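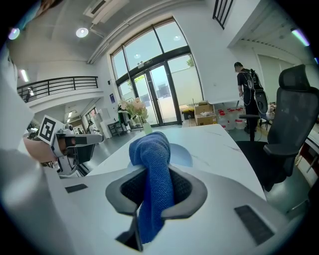

Poduval Tag der offenen Tür - Greiferdaten, README

Hallo und schön, dass du den Ordner aufgemacht hast! Ich habe diese Sammlung im Oktober zusammengestellt, nach unserem Tag der offenen Tür bei Datby, und ich schreibe die README gleich so, wie ich sie selbst gern vorfinden würde (also mit allem, was mich beim Sortieren geärgert hat).

Worum geht es

Poduval ist unser kleiner Datensatz mit handgeführten Greifern. Beim Tag der offenen Tür durften Gäste selbst ran: zwei Greifer, ein Tisch, ein Stück Stoff, und dann bitte falten, hochheben, ablegen, übergeben. Die Leute von Hasance hatten vormittags eine Vorführung gemacht, ab 14 Uhr war freies Probieren angesagt, und ich hätte nie gedacht, dass die Schlange bis zum Schluss nicht kürzer wird. Manche haben sich dreimal angestellt!

Was drin ist

Im Ordner liegen 2562 Episoden. Davon sind 1324 mit Stoff (gestrickte und glatte Tücher), 791 mit Bechern und Deckeln, der Rest ist Gemischtes, das ich unter "sonstiges" abgelegt habe. Eine Episode fängt an, wenn der Greifer zum ersten Mal zugeht, und endet, wenn beide Greifer wieder offen sind. Wer zwischendurch mit der Familie geplaudert hat, hat deshalb manchmal sehr lange Episoden. Ich habe die drin gelassen, in der Liste steht dann "pause".

Ordner

episoden/ - eine Datei pro Durchgang, fortlaufend nummeriert
listen/ - Zuordnung von Aufgabe, Gegenstand und Station
kalibrierung/ - für jeden Greifer eine Datei, bitte nicht vertauschen
notizen/ - meine Mitschriften vom Tag, ziemlich wild

Zum Öffnen der Episoden brauchst du Zesari, und zwar die Fassung, die im Hauptordner mitliegt. Mit der älteren gehen die Dateien zwar auf, aber linker und rechter Greifer sind vertauscht, und das merkt man erst, wenn man sich eine Stunde lang gewundert hat. Frag mich, woher ich das weiß.

Wie die Aufnahmen zustande kamen

Jeder Gast bekam eine kurze Einweisung und durfte eine Runde trocken üben. Diese Runden sind nicht im Datensatz. Danach gab es zehn Aufgabenkarten zur Auswahl, und wer wollte, konnte sich auch selbst etwas ausdenken (daher "sonstiges"). Sehr beliebt war es, ein Tuch zusammenzuraffen und es senkrecht vom Tisch zu heben. Am Strickstoff haben sich fast alle festgebissen, weil er zwischen den Backen so schön nachgibt und beim Loslassen dann doch ein bisschen hängen bleibt. Für die Auswertung finde ich genau diese Durchgänge am spannendsten.

Angaben zu den Gästen haben wir keine gespeichert. Es gibt nur ein Feld "erfahrung" mit ja oder nein, und das ist eine Selbsteinschätzung - bitte entsprechend vorsichtig damit umgehen.

Bekannte Macken

- Bei den ersten Stoffepisoden am Nachmittag läuft die Zeit des linken Greifers etwas hinterher. Die Korrektur steht in listen/versatz.
- Die Marmormaserung der Tischplatte hat unsere Auswertung der Tischebene ein paarmal durcheinandergebracht. Betroffene Durchgänge heißen "ebene_unsicher".
- In den Räumen war es laut, der Ton ist deshalb komplett entfernt.
- Die Aufgabe "übergeben" haben manche als Übergabe von Hand zu Hand verstanden und andere als Übergabe an die Person gegenüber. Beides trägt dieselbe Kennung, das trenne ich in der nächsten Fassung.

Nutzung

Für Lehre und Forschung gern, für alles andere bitte vorher kurz melden. Wenn du Fehler in den Listen findest, schick mir die Nummer der Episode und einen Satz dazu, das reicht mir völlig. Korrekturen sammle ich in notizen/nachtrag und spiele sie ein, sobald genug zusammengekommen ist.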